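Community Help > Perception & Tracking
Posted in November by olleo_bench
Print this page | E-mail this page

Wrist tag pose flips when the hand turns over a flat sheet

I record paper-handling demos for a planner we call Giltlow. Each wrist has a strap with square tags on top and another tagged module hanging underneath. The pose solver runs at 24 frames a second, and it behaves beautifully until I reach for a sheet of paper, at which point it decides my left wrist is bent backwards. It holds this opinion for 3 frames, then recovers as if nothing had been said. The right wrist does it too, less often. I have recalibrated the head camera twice and the reprojection error is fine. Is this the solver or me?

duggan_user
Probably lighting. Try more light.

tustingate
More light never hurt, but I'd bet on the usual planar ambiguity. A small square tag seen nearly face-on has two poses that fit its corners almost equally well, and noise picks the winner. If you solve each tag by itself you are flipping a coin 24 times a second.

Solve all the visible tags on one wrist together as a single rigid body. Measure the offsets between them properly (calipers, and not the CAD file, which describes a strap you wish you owned). Then keep both candidate poses and compare each with the previous frame. Throw out whichever one needs your wrist to rotate faster than 300 degrees per second. In our Duggan logs that got rid of 390 flips in one long session and left a handful I could fix by hand.

Also check that the underside module is in the same body definition. Ours had been entered as a separate object for most of a summer – it tracked very nicely, as a third hand.

giltlow_fan
Seconding the joint solve. I'd add a velocity filter last, after the flips are gone. If you smooth first you get a wrist that bends backwards gracefully. What cloth are you using? I had false corners on a checked one and went plain red. A sheet with a printed grid can throw up candidates too, so set a minimum tag size before decoding. 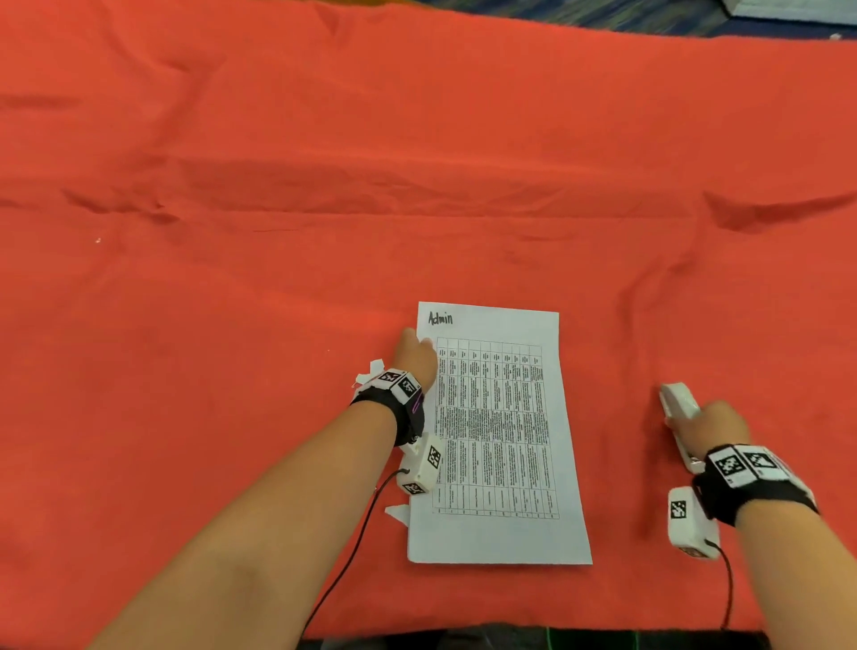
Page last changed: November, 3:24 p.m.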